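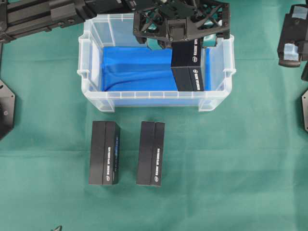

포장과 보관 실습 3주차 수업 자료
담당: 마이아라 파이바 (Maiara Paiva)
2020년 10월 21일

1. 오늘 배우는 내용

지난주에는 종이 상자의 종류와 접는 방법을 공부했습니다. 오늘은 작은 상자를 투명한 플라스틱 보관함에 넣는 방법을 공부합니다. 쉬운 일처럼 보이지만, Filtden 창고에서 제가 처음 일할 때 가장 많이 지적을 받은 작업이 이것이었습니다. 상자를 넣는 것보다 나중에 꺼내는 사람을 생각하는 것이 더 어렵습니다.

용어를 먼저 정리합니다. 이 자료에서 "보관함"은 바깥의 플라스틱 용기를 말하고, "상자"는 그 안에 들어가는 물건을 말합니다. 지난 학기 자료에서는 두 말을 섞어서 썼기 때문에 과제에서 혼란이 있었습니다. 이번 과제에는 꼭 구별해서 써 주십시오.

2. 작업대와 바닥 깔개

작업대 위에는 천을 한 장 폅니다. 천은 상자 모서리가 긁히는 것을 줄여 줍니다. 주름이 조금 있는 것은 괜찮지만, 보관함을 놓을 자리는 손바닥으로 한 번 펴 줍니다.

보관함 안에도 깔개를 깝니다. 깔개의 색은 상자의 색과 분명히 다른 것이 좋습니다. 검은 상자라면 파란색 깔개가 잘 맞습니다. 상자와 상자 사이로 깔개 색이 보이면 빈자리를 금방 알 수 있습니다. 깔개를 벽 쪽으로 조금 올려서 깔면 상자의 아래쪽 모서리도 보호됩니다. 다만 한쪽에 너무 많이 뭉치면 상자가 똑바로 서지 않습니다.

3. 세워서 넣기

얇은 상자는 눕혀서 쌓지 않고 세워서 넣습니다. 눕혀서 쌓으면 맨 아래 상자를 꺼낼 때 위의 것을 전부 들어야 합니다.

순서는 다음과 같습니다.

첫 번째 상자를 한쪽 벽 가까이에 세웁니다. 상자가 벽에 조금 기대어도 됩니다.
두 번째 상자는 반대쪽 벽 가까이에 세웁니다.
나머지는 가운데의 빈자리에 넣습니다.
글자나 로고가 있는 상자는 방향을 모두 같게 합니다.

처음부터 한쪽으로 붙여서 차례로 넣는 방법도 있습니다. Merrick의 교재는 그 방법을 권합니다. 저는 상자가 적을 때에는 양쪽 벽을 먼저 쓰는 방법을 가르칩니다. 보관함의 무게가 한쪽으로 가지 않고, 손잡이를 들 때 편합니다. 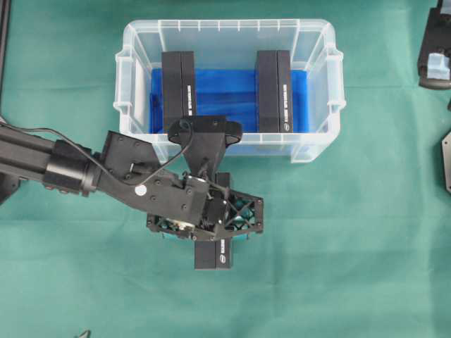
간격에 대해서 질문이 많았습니다. 상자 사이에는 손가락이 들어갈 만큼의 공간을 남깁니다. 400그램이 넘는 상자는 간격을 좁게 해도 잘 넘어지지 않지만, 가벼운 상자는 보관함을 옮길 때 쉽게 기울어집니다. 그런 경우에는 빈 곳에 깔개의 남은 부분을 접어서 넣습니다.

상자를 내려놓을 때에는 윗부분을 양쪽에서 잡고 천천히 내립니다. 뚜껑과 몸체가 만나는 선을 누르면 뚜껑이 밀릴 수 있습니다. 바닥에 닿은 것을 확인한 다음에 놓으십시오. 7월 수업에서는 이 부분을 서두르는 학생이 많았습니다.

4. 자주 하는 실수

로고의 방향이 하나만 반대인 경우. 검사할 때 가장 먼저 눈에 띕니다.
깔개가 상자 밑에서 접혀 있는 경우. 상자를 다시 꺼내서 펴야 합니다.
보관함의 테두리보다 상자가 높은데 뚜껑을 억지로 닫는 경우. 더 깊은 보관함으로 바꾸십시오.
이름표를 뚜껑에만 붙이는 경우. 뚜껑은 서로 바뀔 수 있으므로 몸체에도 붙입니다.

5. 과제

집이나 직장에 있는 보관함 하나를 골라서 정리하고, 정리 전과 정리 후의 배치를 간단한 그림으로 그리십시오. 상자의 방향은 화살표로 표시합니다. 설명은 한 쪽이면 충분합니다. 보관함이 없는 사람은 실습실 선반의 151번 보관함을 써도 됩니다.

점수는 40점이고, 배치에 대한 이유를 쓴 부분을 가장 중요하게 봅니다. 한국어 표현이 틀린 것은 점수에서 빼지 않습니다. 저도 아직 배우고 있습니다.

읽을 자료: 드와이트 두셋(Dwight Doucette), Pullotness 보관 실무 노트, 7장. 복사본은 실습실 입구에 있습니다.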